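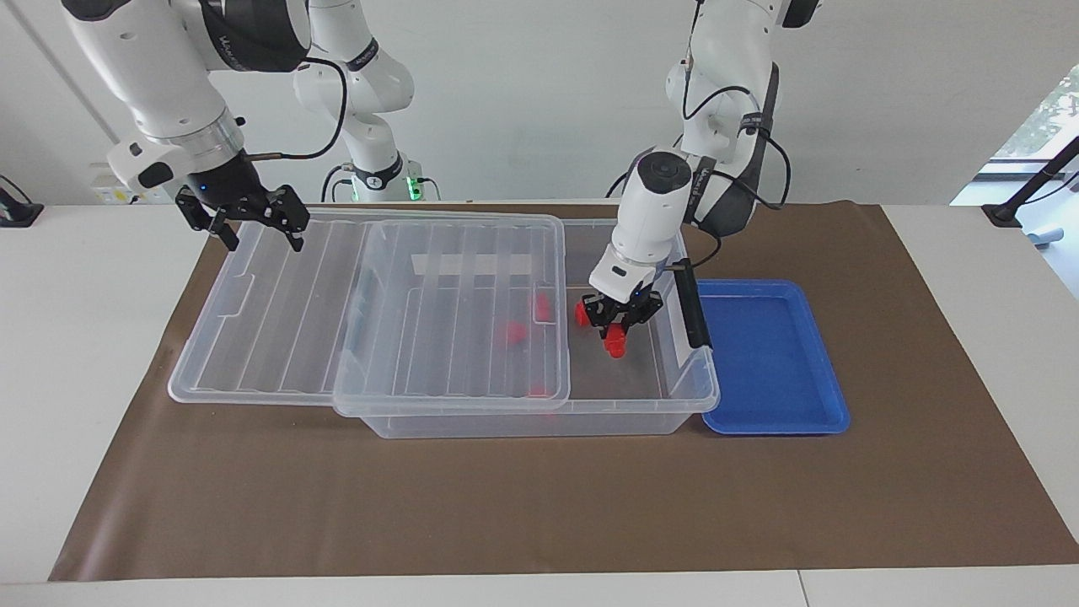 Two Arms at the Packing Table: What Changes for the Workers
Student project report, Yevdokiia Mykhailiuk and Khairul Wuisan

1. Background

Bunasum is a small company which packs spare parts for customers. In July it started to use a two-arm robot for one part of the work: opening clear storage boxes with lids and moving the items between box and tray. Before this, all boxes were opened and emptied by hand. We wanted to learn how the day of the workers is different now.

2. Method

We visited the workplace and talked with 11 workers. Each interview took 30 minutes. We also read the shift notes, 962 entries in total, and marked every entry where the robot was mentioned.

3. Results

The first change is in the hands. Workers told us they feel less pain in the wrist at the end of a shift, because one table handles up to 300 boxes without them. The second change is in attention. Eduardo Sarmiento, who has packed there for nine years, now watches two tables and steps in when a lid gets stuck. He finds this more tiring than packing - "my eyes do not rest," he told us.

The talk between workers is also less. Earlier they stood side by side, and now the tables are far from each other. Four people mentioned this before we asked.

Nobody lost the job, but two evening positions were not filled again. The shift leader, Siyabonga Rampersad, confirmed this.

4. Limits

We did not speak with the night shift. Our supervisor, Marcelino Evangelista, advised us to include it in the second part of the project, together with questions about training and pay.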